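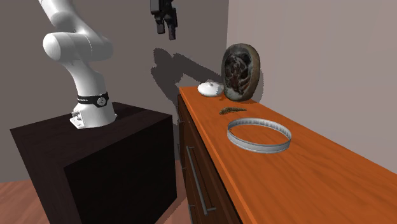 How do you teach a robot arm a chore without writing code for it?

Somebody drives the arm through the chore, start to finish, and the software keeps a record of every joint angle and every time the fingers open or close. Do it enough times and a model can be trained on the recordings.

That is the short version of what Plondano has been up to since May. The company put out its first batch of recordings on 23rd November — 429 runs, all of them kitchen and dining room jobs, all steered by people at a desk with a hand controller. Of those, 333 are marked clean. The rest have a drop, a bump or a long pause in them and were left in on purpose, tagged so users can skip them.

The work is done in simulation. An arm on a cabinet, a dresser next to it with a few things on top, a lid, a metal ring, an oval plaque. The operator gets a short written instruction and has to carry it out with a two-finger gripper. Then the room is reset and it starts over.

Ibrahim Adebisi, who runs the operator team, said the ring shapes gave people the most trouble early on. "You want to grab the whole thing from above, like you would with your hand. The fingers don't open that far. So you learn to go for the rim, and you learn to come in slow."

New operators get 5 practice sessions before anything they do is kept. Adebisi said most are comfortable by the third. Gamers pick it up fast but tend to rush, he said, and rushed runs make for jumpy training data.

Hand guiding, where a person takes hold of a real arm and moves it, is next on the list. A partner lab at Drikau has 4 arms set aside for it and expects to start once the safety paperwork is thru. The plan is to repeat a portion of the simulated jobs on hardware and see how much carries over. Adebisi would not guess at a number.

Recordings are free for schools. Companies pay a fee, not yet anounced. Yokoyama, which makes the hand controller, is offering loaner units to teaching labs that want to add runs of their own — requests go through Plondano, not the maker.

A second batch, with drawers and doors, is planned. No date yet.

Contact the newsdesk | © Zokell News | Back to top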